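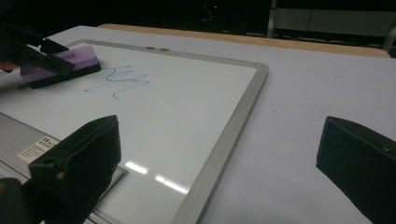 The dragon people would like their old dragon back

A fan petition with 2,568 signatures wants Selero to fire the artist on a comic book about a mail carrier

Issue 50 of Tomar came out in March, and the first angry post about it went up before my shop had opened the box. The complaint was that Nadège Barbier, who took over the art with this issue, had drawn the dragon wrong. The dragon is named Callov. He delivers mail. He has been drawn by four people over the life of the series and has never had the same number of toes twice.

I've read Tomar since I was too old to be reading Tomar, so I went to look at the petition with an open mind. It asks Selero Comics to "restore the integrity of the character," to "respect the readers who built this book," and to bring back Quentin Lemaire, who drew the first 49 issues he was physically able to draw and left to raise goats. The petition doesn't mention the goats. I suspect they'd have signatures of their own if it came to a vote.

Integrity is a big word for a lizard in a postal cap. In issue 12 Lemaire gave him a mustache for a whole story and then forgot to draw it on the last six pages. We loved that. There was a letters column about it. People my age still bring up the mustache at conventions, usually to someone who is trying to eat.

Barbier's Callov is rounder and looks tired, the way you'd look if you had carried everyone's packages up a mountain for years. I think he's the best he's been since the flood issues. Reasonable people can disagree, and a few of them have. Yannick Leblanc wrote a smart, grumpy review on his blog arguing that her lettering crowds the faces, and he's right about pages 8 and 9. He wanted the next issue to be better. That used to be what complaining was for.

The petition crowd has other hobbies. They've been through her old student work. One man has made a chart. When Lâm Thân, who writes the thing, said he'd asked for a heavier dragon in the script, the reply was that he'd been pressured into saying so, presumably by Big Dragon. Somebody offered 300 dollars for a "corrected" version of the cover, and Jarrah McKinnon, who inks for a living and knows an easy rent check, told them his rate was 375. They paid it. It looks like a lunchbox.

I don't believe these readers are all monsters. Plenty of them got the book from an older cousin, and it was the only good thing that happened to them in seventh grade. I get it. But the book you loved at twelve is still in the longbox. Barbier hasn't been in your closet. You can read issue 12 tonight, mustache and all, and leave her alone with her deadline.

Selero, for its part, has put out a statement saying it "hears the passion of the community," a sentence that could be printed on a paper towel. A publisher with any spine would have said she's the artist, the next issue ships on time, and the subscription desk will process cancellations. Most of them wouldn't cancel anyway. They have runs to complete.

Posted 1/3/18, updated after the second printing was announced. Yes, I ordered one.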